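Planner upgrades and the bin

March 20, 2021

I have now sat through two talks claiming that bin picking is a solved problem and that the planner is the only thing left to buy. So we swapped ours out for Putov, the one everybody keeps recommending, and gave it a fair run.

Planning time did drop, from 165 ms to 90 on our test set. Fine. I don't doubt the number. What I doubt is that it matters much when the perception stage in front of it still takes roughly 40 percent of the cycle and hands over a grasp pose that a person would laugh at.

Shiny metal is the worst of it. Our depth data has holes along the back wall, and Putov treats a hole as free space unless you tell it otherwise. The setting for that is five menus deep and off by default. The collision model also assumes a bare arm. Ours has hoses and a cable bundle, so I padded the wrist by hand, and half the advertised corner grasps went away.

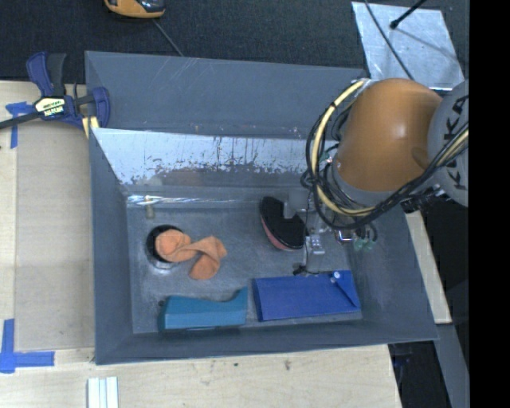

Arm down in the bin, cables and all. Orange cloth on the left, blue pouch at the front.

I'm keeping the old planner installed until July. If the Momon wrapper gets proper logging by then I may change my mind, but I wouldn't bet on it.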